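Asunto: Re: [costura-y-arreglos] Vaqueros: ¿lavarlos antes de meterles mano?
Fecha: 2026-09-04

El mensaje anterior decía:

> Hola a todas y a todos:
> Tengo una bolsa de vaqueros heredados de media familia y quiero
> acortar unos y sacar tela de los demás. Dos dudas. La primera: ¿los
> laváis antes aunque parezcan limpios? La segunda: mi máquina se
> atasca al llegar a las trabillas y a la esquina del bolsillo. Salta
> puntadas, hace un nido por debajo y luego se para muy digna.
> ¿Cambio de aguja, de hilo o de afición?
> Gracias.

De afición no, que ya has comprado las tijeras.

A lo primero: sí, siempre. Yo me salté el lavado en febrero con unos que venían doblados y olían a suavizante, les cogí el bajo con todo el esmero del mundo y al salir de la lavadora me llegaban al tobillo por una pierna y un poco más arriba por la otra. Lavado normal, del revés, con la cremallera subida y el botón abrochado. Centrifugado a 900 si la tela es gorda, a 500 si lleva elastano. Y los bolsillos, vacíos de verdad: mete la mano hasta el fondo, también en el pequeño. Un pañuelo de papel lavado da para una tarde entera de cepillo.
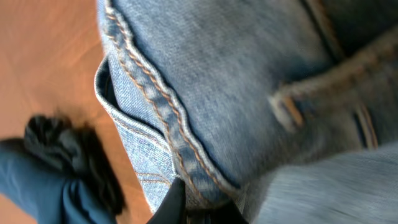
A lo segundo: la máquina se para por el grosor. En la trabilla se juntan la cinturilla, la trabilla doblada y el refuerzo del remate, y en la esquina del bolsillo pasa algo parecido. Aguja de vaquero del 100, nueva, y puntada larga. Antes de coser le doy unos martillazos al bulto con un trapo encima -- en mi edificio ya me saludan de otra manera -- y las primeras puntadas las hago girando el volante a mano. Un cartoncito doblado detrás del prensatelas también ayuda, para que no entre cuesta arriba.

Del hilo: para el pespunte visto uso el Dolel de torzal en el tono tabaco, que sobre azul gastado da bastante el pego. Arriba el gordo y en la canilla uno corriente de poliéster. Si pones el gordo en los dos sitios vuelves al nido. El Pratard también lo he probado y deja una pelusa considerable; todavía saco trocitos de la canilla.

Si solo quieres la tela, no descosas la cinturilla entera. Yo corto por debajo, guardo la tira con sus trabillas y la uso de asa. Los remates de las trabillas se quitan con el abreojales desde el revés, de uno en uno y con la radio puesta. Con prisa se hace un agujero. Tengo varios.

Queda pendiente lo del bajo original, pero eso ya se discutió aquí hasta el aburrimiento y no pienso reabrirlo.

Saludos desde la tabla de planchar.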